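Search the guides Enter a word or part number Go

Flestia Indoor Worm Composter
Section 2: Setting up and the first weeks

Welcome to the good bit! By now you should have the Flestia out of its box and all the parts checked off against the sheet in the lid. This section takes you from an empty stack of trays to a working worm bin, and then through the slow, quiet, rather lovely first weeks when the worms are settling in. Read the whole section once before you start, then keep it open on the worktop while you go.

Choosing a place

Worms like a steady, mild spot, and most homes have one. A utility room, the bottom of a larder, a cool hallway or a corner of the kitchen well away from the oven will all do nicely. A garage or shed is fine for much of the year, but bring the composter indoors before a hard frost.

Keep it out of direct sun. Keep it off the top of the washing machine too, however handy that looks, as the spin cycle upsets the worms and they'll try to leave.

CAUTION: Don't stand the composter on carpet or on an untreated wooden floor. Put a tray or an old towel under the tap until you're sure it is closed properly.

Building the stack

1. Push the legs into the base until each one clicks. The base should sit flat without rocking.

2. Fit the tap. The rubber washer (part 181) goes on the inside of the base and the plastic nut goes on after it. Hand-tight is plenty. Please don't use pliers!

3. Pour a mug of water into the base and leave it while you make yourself a cup of tea. If the floor under the tap is still dry when you come back, open the tap and drain it. If there is a drip, undo the nut, seat the washer again and give it another go.

4. Lay the mesh over the drain holes in the base.

5. Place the first tray on the base. Leave the other trays to one side for now. You won't need them for quite a while, and it is very tempting to use them early (resist!).

Making the bedding

Bedding is what the worms live in and, bit by bit, what they eat. It is also enormous fun to make if you have children in the house.

6. Break the coir block into a bucket and add 3 litres of lukewarm tap water. It swells up in a very satisfying way. Leave it until it has taken up all the water, then fluff it with your fingers.

7. Tear up some brown cardboard and plain newspaper into strips. Egg boxes are brilliant. Leave out anything glossy, and pull off tape and labels as you go.

8. Mix the strips into the coir and squeeze a handful. You want it to feel like a wrung-out flannel, with a drop or two of water coming out and no more. Too wet, add dry card. Too dry, sprinkle on a little water.

9. Line the first tray with a single sheet of newspaper, tip in the bedding and spread it loosely. Don't press it down.

10. Scatter a handful of garden soil or old compost over the top and work it in. The grit in it helps the worms grind up their food.

Adding the worms

11. Open the worm pouch over the tray and let everything fall out, packing material included. Spread it gently over the bedding.

12. Leave the lid off and a light on in the room for the first evening. The worms will head down into the bedding to get away from the light.

13. Cover the bedding with the damp hemp mat and put the lid on.

NOTE: A few worms on the inside of the lid in the first couple of mornings is nothing to fret about. They are having a look round. Pop them back and put the light on again the next evening.

Sorting your scraps

Once you have a worm bin, you start to look at every peeling in a new way. Keep a small lidded tub by the chopping board for worm food and empty it into the Flestia before it gets smelly. Good things to put in: vegetable peelings, apple cores, tea leaves, coffee grounds, stale bread in small amounts, wilted salad and crushed eggshell. The smaller you chop it, the faster it goes.

Keep these out of the worm bin: meat, fish, cheese, oily leftovers, anything very salty, and cat or dog mess. Go very easy on onions and citrus. Many tea bags have plastic in them, so tear them open and use just the leaves. Whatever can't be composted or recycled goes in your ordinary rubbish, and a plain white plastic bin with a bag in it is all you need for that. 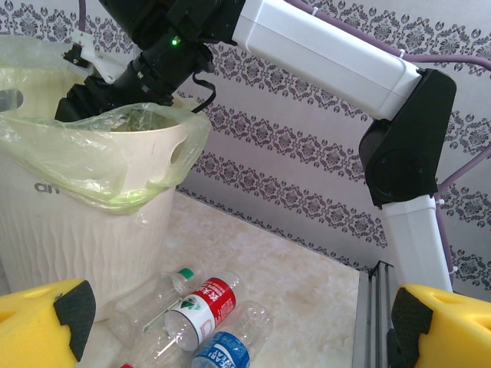
Feeding in the first weeks

14. Wait 2 days after adding the worms before you feed them.

15. For the first feed, lift one corner of the mat and tuck in roughly 200 grams of chopped scraps. Cover them with a little bedding and lay the mat back down.

16. Have a peek every few days. When most of the first feed has gone soft and dark and the worms are gathered in it (a wonderful sight, do call the family over), put the next feed in the opposite corner.

17. Carry on round the tray, corner by corner. Build up the amount gradually as the worms get through it more quickly.

18. Add a handful of torn card with every feed.

CAUTION: Overfeeding is the usual cause of smells. If the bin whiffs, stop feeding, take out anything slimy, mix in plenty of dry card and leave the lid slightly open overnight.

Drawing off the liquid

Open the tap once a week with a jug underneath. There may be very little at first, and some bins stay nearly dry. Thin the liquid with plenty of water until it is the colour of weak tea, then give it to your pot plants at the roots. Tomatoes go mad for it! Don't use it on seedlings or splash it on anything you mean to eat raw.

When to add the second tray

The first tray is ready for company when the contents come up to the ribs on the tray above. Take the mat off, set the next tray straight on top of the contents, and make a shallow layer of fresh bedding in it. Put the next feed in there, with the mat over it. The worms will climb up through the holes in their own time, and in warm July weather they can be surprisingly quick.

If they seem slow to move, stop feeding the lower tray altogether and check that its contents are touching the one above.

Guide text by Līga Ots and Etornam Agyeman for Kemotau. Revised January 2018.

Related guides
Section 1: What's in the box
Section 3: Emptying a finished tray
Going on holiday with a worm bin
Fruit flies and how to see them off
Ordering spare washers, taps and mats
Midaveck outdoor composter: setting up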